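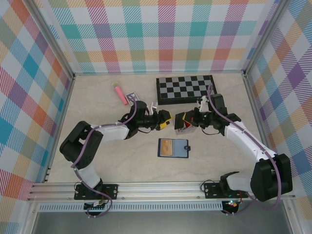 My November desk reset (and a word about lunch)

So I've been working from home full time for 4 months now, and I finally have opinions! When Gekon closed our floor in Miritwood I pictured myself at a tidy desk with a candle going. What I got was the end of the dining table, a chair that hated my back, and 88 unread messages by lunchtime.

First thing I changed was the start of the day. I used to open my laptop in bed (I know, I know). Now I walk to the bakery and back before I log in, and I'm so much nicer on the morning call. Nermin noticed in the first week and asked if I'd switched coffee.

Second thing – a real lunch break. Away from the screen, phone in the other room, soup if I've made any.

I did finally buy a proper chair too. It was $116 secondhand, the guy carried it down the stairs for me, and I love it more than some of my relatives.

Still working on the evenings. I keep "just checking" email at 9 p.m. and then it's 10:30 and I'm fixing a slide. If you've cracked that one, please leave me a comment!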